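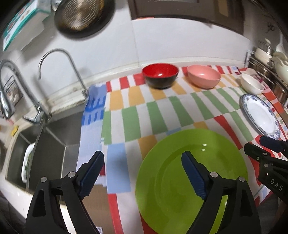
Plates and bowls on the striped cloth, by the sink.

February 15, 2024. Sat down after supper with the equipment budget and a big mug of tea. Parvathi has 4000 set aside for grippers, bless her, and the Udano quote comes to 798 apiece, before any spare pads – and I do want spare pads!

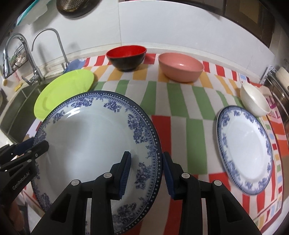
The spares are where I keep going back and forth with Ashwin. He'd happily put every cent into hardware, and I'd so much like a little left for February's repairs. A plate held up by its rim like the blue-flowered one leans on those ridged pads, so I've penciled in 3 extra sets and will call Pisex in the morning.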